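Bin picking: gripper stops short of long objects near the bin wall
Community Help > Student Projects > Arms and Grippers 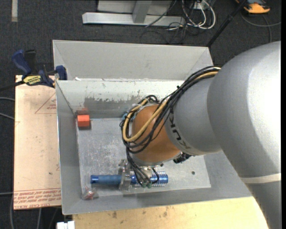
What counts as a completed pick in our class project, lifting the object or placing it?

Placing it. Most course rubrics score the pick when the object is released in the target area and stays there, so log the lift as a separate event and keep both numbers.

Thanks, that settles the scoring. The rest of my problem is technical. We are a team of 2 on a KUKA arm with a two-finger gripper, picking mixed objects out of a metal bin. Small blocks are fine. Long cylindrical tools lying close to the front wall fail in 50 of 100 trials. The planner (our own code, repo name Skullel) returns a grasp, the arm descends, then the force limit trips before the fingers close. The demo is in August. Is this calibration or planning?

Posted by otulus_bin_team

Kamol Wongsuwan

Check calibration first because it is quick. Touch the gripper tip to four known points on the bin rim and compare the reported positions with the camera frame. If the error is constant, redo the hand-eye transform. If it grows toward one side, look at the bin model. Ours had vertical walls in the collision mesh and the real bin had sloping ones, so the planner believed there was clearance near the floor where there was none. We remeasured the inside at the rim and at the floor and rebuilt the mesh from those values.

Also log which link or finger is closest to a surface when the limit trips. A force reading alone does not tell you where contact happened. For a cylinder parallel to the wall, close the fingers across the short axis and tilt the approach a few degrees away from the wall. Add the tilt as a sampled parameter with a hard bound. Do not hand-tune it per object.

One more item: cable slack at the wrist. Rotate the last joint through its full range at bin depth, at low speed, and watch whether the loop reaches the wall. If it does, restrict that joint in the planner.

Jayson Samonte

Same symptom on our Saithong build, different cause. The payload data in the controller was still for the old gripper, so the external force estimate was off. Re-enter mass and center of gravity, then rerun the trials. Clamp the bin too if it can slide.

pk_illstead

try a smaller gripper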